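Glossy yellow bench top, keep or repaint?

flengate_dad
Feb 7 post got eaten so trying again. Got a long yellow table from the Hekham closeout, panels butted together, lower tier underneath. Top is super shiny. Glare drives me nuts when im checking black molded parts for scratches. Scuff it and go matte?

kekow77
Dont. Gloss wipes clean. Move your light.

flengate_dad
Moved it 3 times. Still streaks.

tinbender
Matte gray mat, done. Yellow's great for black parts tho, you never lose one.

kekow77
Mats curl. Hard no.

flengate_dad
ok, the top with two of the black shells on it
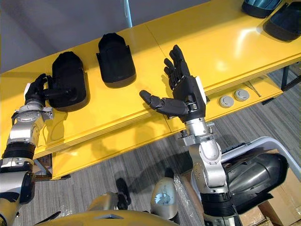
Selamawit Endale
Id leave the paint alone and watch that seam, grit gets in there and scratches everything. Tape it.

flengate_dad
Taping tonite, thx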